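How to Keep a Betting Log in a Spreadsheet

Most sportsbook apps show you a list of past bets, but the list is hard to search and it only covers that one app. If you have accounts at two books, neither of them will tell you how you are doing overall. A spreadsheet will, and it takes less than an hour to set up. You must be 21 to bet in my state, so check the rules in yours before opening any account.

What you need

Any spreadsheet program, and the bet history page from each book you use. I use Standis and Ultell in the samples below.

Step 1. Make the columns

Open a blank sheet and type these headings across row 1: Date, Book, Event, Bet type, Odds, Stake, Result, Profit. Freeze the row so it stays put when you scroll. Leave out things like weather and gut feeling for now. You can add a Notes column later if you find you miss it.

Step 2. Enter the odds the same way every time

Pick American or decimal odds and stick with one. The formulas in step 3 use decimal. To convert American odds with a plus sign, divide by 100 and add 1, so +150 becomes 2.50. For odds with a minus sign, divide 100 by the number and add 1, so -200 becomes 1.50.
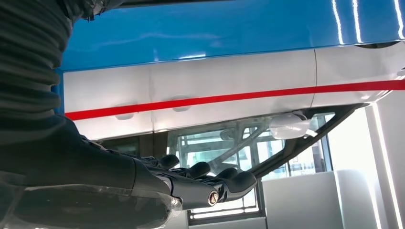 Settled bets should look different from open ones, so set up a color rule next. Select all the rows under the headings, open the conditional formatting menu, and write a rule that applies when the Result column is not empty. For the fill I use a dark gray like the ribbed sleeve on the robot arm in the photo, with white text on top. Open bets stay white. If your program offers a default gray that is too pale, choose a custom color and save it.

Step 3. Add the profit formula

In the Result column, type W, L or P (for push). A winning bet's profit is the stake times the odds, minus the stake. A $40 bet at 2.50 pays back $100, so the profit is $60. A loss is the stake with a minus sign in front. A push is zero. Put all three cases in one IF formula and copy it down the column.

Bonus bets need their own line in Bet type. Enter the stake as zero and type the profit by hand, or your totals will be wrong. Evaristo Fabbri pointed this out after he read my first version of this page, and I have fixed the sample sheet.

Step 4. Work out your yield

Add up the Stake column and the Profit column for settled bets only. Divide profit by stake. My sheet for October showed $2098 staked and $18 in profit, a yield of 0.86 percent.

Step 5. Pick a time to update it

I do mine on Friday morning before the weekend games. Match every row against the book's history page, and check the balance too. Nuanchan Klinhom enters each bet as she places it, and that works just as well if you can keep it up.

If the total staked is higher than you expected, lower your deposit limit in the account settings before placing the next bet.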